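4.2 Day visitors and length of stay

Counts at the Lendenholm ferry gate gave 3,684 arrivals in November, of whom 1,061 stayed at least one night. The remainder left on the last boat. 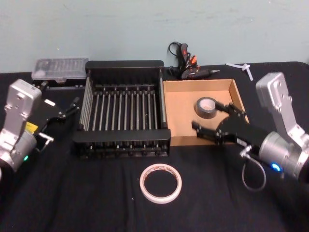 Day visitors kept mainly to the harbour front and the old customs house. Few went as far as Robles, although the bus takes under 90 minutes.

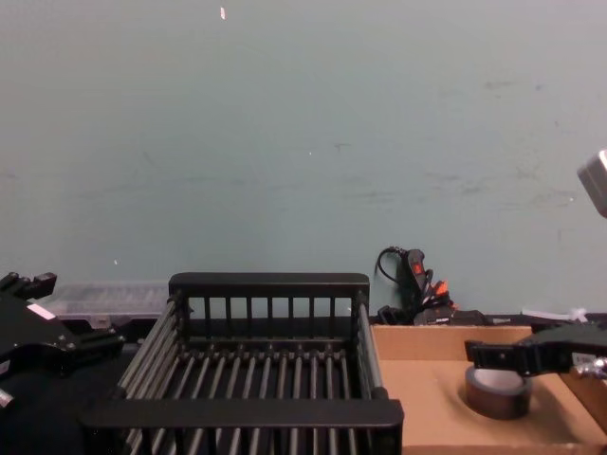

One innkeeper in Robles objected that the gate count misses guests who come by the coast road, and that these tend to stay longer. The point is fair – the road was not surveyed.

Figure 3. Black dish rack, roll of tape and gripper on black cloth.
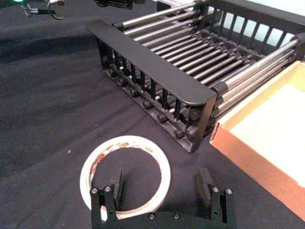

Stays in Brurex were shorter than in Robles, and most were booked on the day of arrival.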